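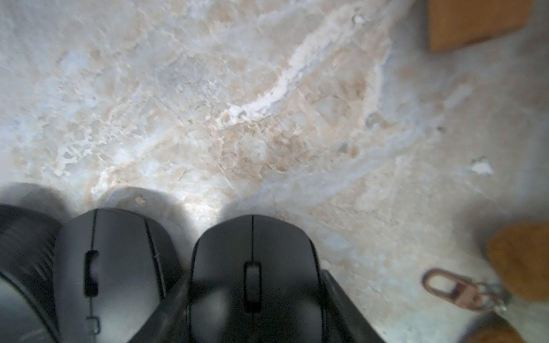
Ticket : cellule de tri 4, reprises d'objets sur plan marbré
Client : Overgaard, atelier retours et reconditionnement
Ouvert par : Zahira Chin
Traité par : Trinidad Palma, support Lakik
Date d'ouverture : 17 juillet 2022
Priorité : moyenne
État : résolu, suivi opérateurs en cours

Symptôme signalé
Le bras passe en attente opérateur plusieurs fois par poste depuis la mise à jour du module de vision Muvasura. Message affiché : « candidat non confirmé ». Les souris et les petits accessoires sont les plus touchés. Le poste de tri manuel a été supprimé au printemps et l'acquittement revient à la personne de l'emballage, qui quitte sa table à chaque arrêt.

Relevé
Journal extrait sur un lot de 700 objets : 27 arrêts. Dans la majorité des cas, le module propose un candidat sur une zone du plan sans objet, puis le rejette au second passage. Deux arrêts sont d'une autre nature : couple de fermeture dépassé, doigts en butée sur un objet rigide.

Analyse
1. Seuil de contraste. La mise à jour a rétabli la valeur d'usine, calibrée sur un tapis uni. Sur pierre veinée, les taches claires et les ombres portées sont retenues comme contours.
2. Butée des doigts.
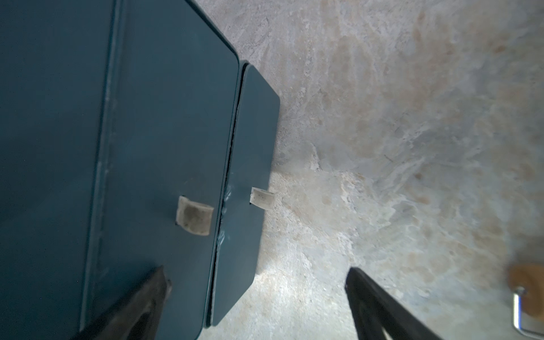 Le dépassement de couple vient de la consigne d'ouverture, restée sur le profil « petits objets » alors que le lot contenait des contenants métalliques. Le profil se choisit à l'écran avant chaque lot et l'opératrice en place n'avait pas été informée de ce changement. La géométrie complique aussi l'approche : sur une boîte peinte bleu-vert, avec un panneau étroit séparé du couvercle par une fente, le module peut prendre la fente pour le bord extérieur. Vérification à faire objet par objet, le contour affiché devant suivre le bord côté plan.

Actions
— Seuil de contraste remis à la valeur d'avant mise à jour, sauvegarde dans le profil local Briltik.
— Filtre d'ombres activé au premier passage.
— Rappel du profil ajouté à l'écran de début de lot, confirmation obligatoire.

Commentaire Z. Chin
Les arrêts ont nettement baissé. Reste la question du travail : l'emballage n'a pas de temps prévu pour la cellule, et les objectifs n'ont pas été revus. L'équipe demande aussi l'accès en lecture au journal. Pour l'instant elle voit le voyant orange, jamais la cause.

Réponse T. Palma
Accès en lecture ouvert. Les temps d'acquittement sont horodatés et exportables — voir menu Historique, onglet Poste. La répartition des tâches est à traiter chez vous, hors ticket. Prochaine mise à jour du module prévue en octobre : exporter le profil local avant installation.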